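Folding laundry on the couch, does it wreck the cushions?
Forum > Sofas and Upholstery

rtoma41
My sister says I'm ruining my Usetti by folding on it. She read that seat foam goes flat after 2,000 hours of use. I fold twice a week. Is this real?

Hakala_Dan
No. Foam goes flat from people sitting on it. A pile of T-shirts weighs nothing.

prasmont
I'd be careful. My seat covers went baggy and I blame the laundry basket I kept parked on them.

Hakala_Dan
Or you sat there every night for years. Who came up with 2,000 hours, a store selling covers?

prasmont
Fine, but the bagginess is real. I had to have mine restuffed.

B. Warrier
I don't buy the foam story either, and I've folded on couches my whole life. My complaint is that a soft seat is a lousy place to get anything flat. Half the fabric slides into folds while you're pulling on the other end. Look at the blue cloth on the green cushion, bunched up at one end and spreading into loose folds toward the other, and the upholstery under it is wrinkled too. I wouldn't call those ridges damage, just a rumpled cover. Smooth yours out by hand on Tuesday and see if it stays smooth before you pay anybody for new foam.
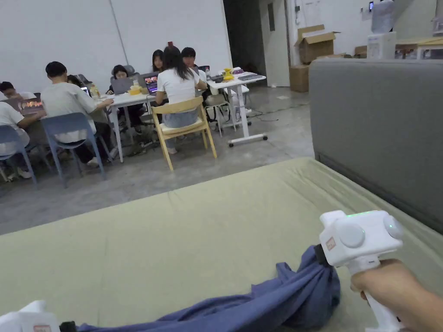
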